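Print this ticket | E-mail this ticket

Posted Wednesday, 9:40 a.m., by Site Support, Koltby

Ticket 713: Humanoid stops on approach to desk, Treletti pilot room

Reported by the day shift. The unit halts with a right wrist torque fault when it is told to turn toward the desk. Fault clears on reset and returns on the next turn. Jultau controller, stock settings. Log shows 354 stops since the February update.

Checked so far:
- Hand opens and closes on command with the arm down. No fault.
- Joint temperatures normal.
- Turn speed cut to 400 on the controller scale. Fault still returns.
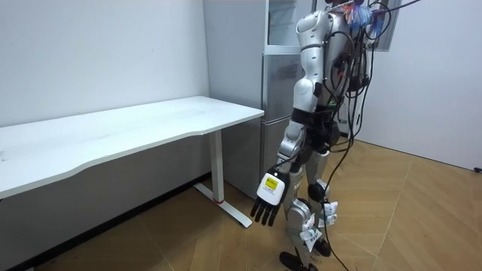
Unit at the desk, right arm down, hand open. Cables run to the floor behind the feet.

Cable drag is the main suspect. The strands across the hips may tighten when the waist rotates, and the controller could be reading that load as wrist torque. Villanueva support asked for a slow turn with the floor run lifted clear. To be done after lunch.

Effect on staff: the pilot was meant to take over desk clearing and restocking. Day shift now spends that time on resets and fills in the stop sheet by hand. Two people have asked whether resets count as their own task time. They do, until further notice. Restocking goes back on the shift list, and the old rota is up again by the door.

Work order limit is 2,000. A new cable set needs sign-off before ordering.

Status: open. Waiting on slow turn result. Do not clear the fault log before then.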